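Unit 11: Evaporation from open containers

Evaporation rate depends on exposed surface area, air movement, humidity and water temperature. Depth has little direct effect – a wide vessel loses mass faster than a narrow one holding the same volume.

Rate = mass lost / (area × time)

Record mass in grams, area in square centimeters and time in hours. Keep the room at 20 °C.

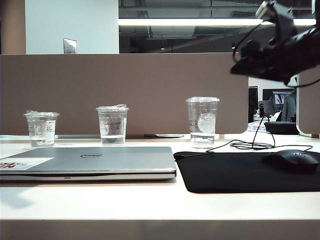
Air pressure is taken as 756 mmHg in all worked problems. Problem set due Friday.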